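Right, the board. I promised Liam Heywood I'd write this up after he asked me for the third time how I got mine so smooth, so this is for you, Liam, and for anyone else who wants a decent wooden play board for blocks without paying toy shop prices.

## What you need

- a piece of edge-glued board, the sort made from strips (mine was an offcut of a pale one, but use whatever you can get)
- sandpaper in three grades: coarse, medium and very fine
- a cork or rubber sanding block
- food-safe oil or a beeswax finish
- lint-free rags
- a bag of wooden blocks in mixed shapes and colours

I spent 7 quid on the offcut at the timber yard in Uvongate, which I was very pleased with. They'll cut it to size for you if you ask nicely and it isn't Saturday-morning busy.

## Choosing the wood

Go for pale if you can. I know dark wood looks posh, but bright blocks show up so much better on a light background, and little ones can pick out the edges of a shape at a glance. Don't be put off if the strips don't all match! I used to reject boards for having a darker stripe in them and now I go looking for one. A stripe running across gives you a ready-made line for games (more on that further down), and you never have to draw anything on.

Check it's flat. Put it on the shop floor and press on each corner in turn. If it rocks, put it back, however pretty it is. A block tower on a rocking board lasts as long as you'd think.

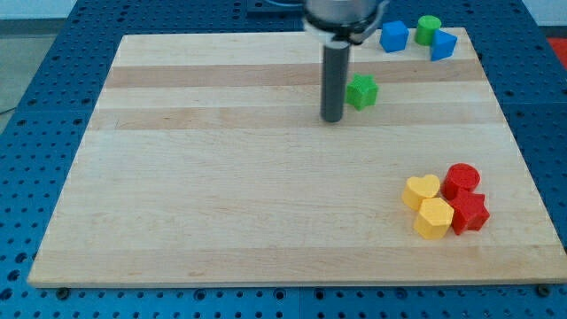

Size is up to you, but I'd go bigger than feels sensible. My first one was tiny and everything ended up bunched together in the middle with pieces dropping off the sides. You want room for a couple of separate piles and still plenty of bare wood between them for building on.

## Sanding

Start coarse and work with the grain, always along the strips and never across. Go over the joins with your fingertips every so often, and if you feel a ridge, stay on that bit until it's gone. Then medium, then fine. I do the fine sanding twice, with a wipe of a barely damp rag in between to lift the fibres, and leave it to dry properly before the second go.

Round over all the edges and be generous with the corners. Lionel Gosling, who taught me most of this, runs an old pair of tights over the wood at the end, and if they snag he sands it again. It's a brilliant test and costs nothing.

## Oiling

Thin coats! I can't say this enough. My tin of Fistel oil has lasted for ages, mostly because I finally learned to stop pouring it on. Rub a little in, leave it for 23 minutes (that's one episode of whatever I'm half watching), wipe off everything that hasn't soaked in, and leave it overnight. I do 4 coats on the top and two on the underside. Do oil the underside, even though it's boring, or the board can cup.

Lay your used rags out flat outside to dry before you bin them. Oily rags scrunched up in a heap can heat up and catch fire.

## Games to start with

**Two camps.** Split the blocks into two piles at different ends of the board and take turns moving one piece at a time to the other side. Good for very small people.

**Over the line.** Pick a darker stripe and slide the blocks across it with one finger. No lifting, no knocking anyone else's over. Cubes are easy, anything that rolls is a nightmare.

**Odd one out.** Group them by shape, sneak in a wrong one, and let them find it. Then swap to grouping by colour, which causes uproar in our house.

## Looking after it

Wipe with a damp cloth, dry it straight away, and never put it in the sink. Mine gets a fresh coat of oil every June. Small marks and dents will turn up and I leave them be, but a quick rub with fine paper takes care of anything rough.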